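Skoso Releases Judik 4, a Testing Library for Ruby Projects

STUMHAM, 3rd January — Skoso today released Judik 4, a new version of its open source testing library for Ruby. The release changes how test files load their helpers and cuts the amount of setup code needed in a new project.

In earlier versions, Judik loaded every helper file it found in the test folder. Judik 4 loads only the files a test asks for by name. A missing helper now stops the run with an error that gives the file and line.

"Large test suites had grown hard to follow," said Mehwish Khattak, lead developer at Skoso. "People could not tell where a method came from. Now the answer is at the top of the file."

Paracha, a payroll software company, tested the release from September on a suite of 300 test files. "We removed 200 lines of setup code in the first week," said Pascual Cáceres, who manages the company's web team. "The upgrade itself took two developers eight days — most of that was sorting out our own old helpers."

Judik 4 also adds a command that lists unused helpers and a plain text report for build servers. The old loading method remains available as a setting and will be removed in a later version.

Judik 4 is free to download and use. Paid support is available from Skoso. 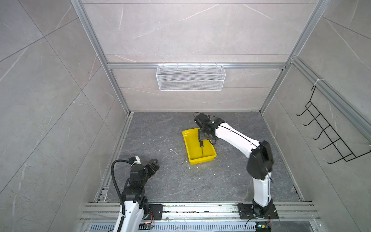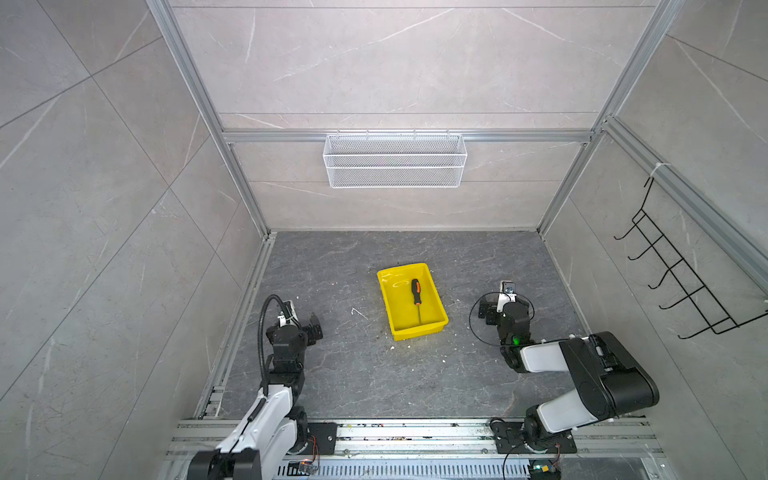

Gray tiled walls and aluminum rails
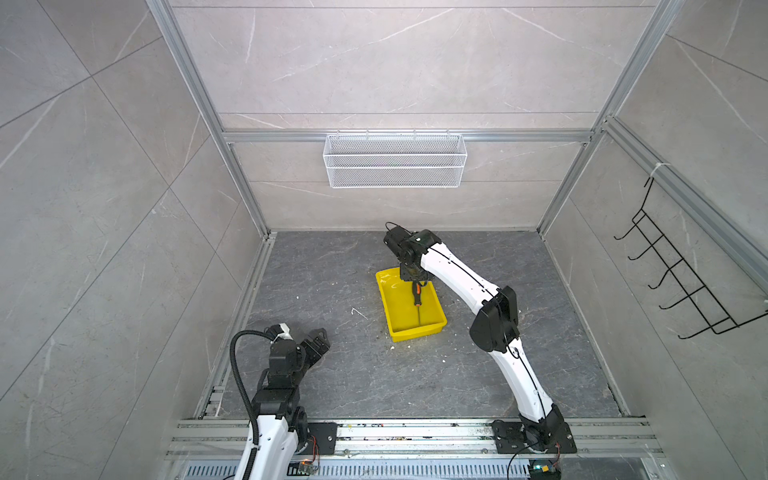
Do existing tests need to be rewritten for Judik 4?

Most tests run as they are once the old loading setting is turned on. To use the new method, add the helper names at the top of each test file.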